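Julura self-guided trail pack, Clatisville: a review

Posted 9 September 2025

I have a soft spot for a heritage trail. Give me a river, a few old warehouses and a plaque I can barely read and I'm happy for the day, so when I booked two nights in Clatisville I ordered the Julura trail pack before I'd even sorted the train. It's a folded map, a thin booklet and a set of audio clips for your phone, all covering the old ferry route from the town quay up to Prererer Lock and back over the hill.

What you get

The map is the best bit. It's printed on that tough, slightly waxy paper that survives a pocket, and the contour lines are clear enough to warn you about the hill (there is a hill, and it goes on a bit). All 12 stops are numbered and the toilets are marked properly, which I wish more trail maps would bother with. The booklet is nicely written, with plenty about the ferrymen and their families, but the type is tiny and pale grey. I read most of it back in the room with the lamp on.

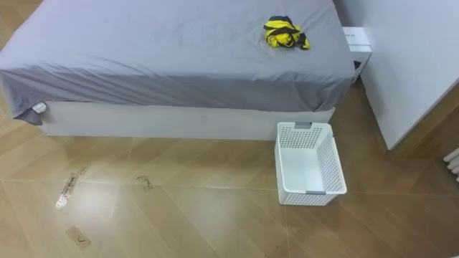

Out on the trail

I started at the quay just after breakfast and had the first stretch pretty much to myself. It's flat, it's shady and there are herons if you're quiet! Stops one to five come thick and fast, then there's a long gap where you walk beside a field wondering if you've gone wrong. You haven't. Keep the water on your left until the footbridge.

The audio is a mixed bag. I loved the clip at the toll house, where you hear an old song the boatmen used to sing, and the one about the flood had me standing in the nettles until it finished. A couple of the others are just somebody reading the booklet out loud. Download the lot before you set off, as I had no signal at all past stop seven.

The whole loop is 17 kilometres and the booklet reckons on a full day. I'd agree with that if you like to stop and look at things. There's a bench at the lock with a lovely view down the valley, and I spent far too long on it with a cheese roll.
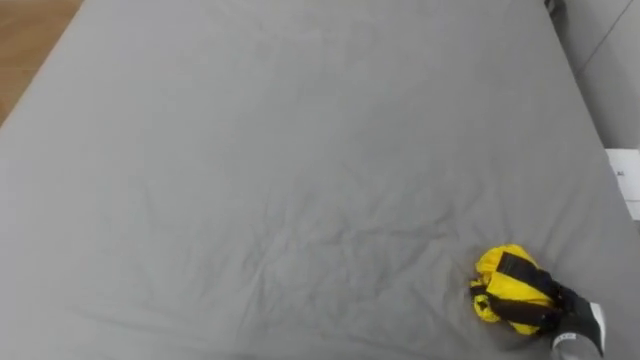

Food on the way

Only one place to mention, and it's a good one. Huỳnh is a little noodle café by the lock with 3 tables outside, and the broth was exactly what my legs wanted. The pack gives you a free tea there with any main, so don't do what I did and leave the voucher tucked in the back of the booklet.

Would I buy it again?

Yes, with a grumble or two. The waymarks on the hill section are badly faded and the map doesn't quite match the path after the second stile - there's a newer gate they haven't drawn in. Bigger type in the booklet would be a kindness too. But I had a cracking day out and learned a lot about a river I'd only ever seen from a train window. They do a shorter winter version in December with lanterns along the quay, and I've already put my name down for that one.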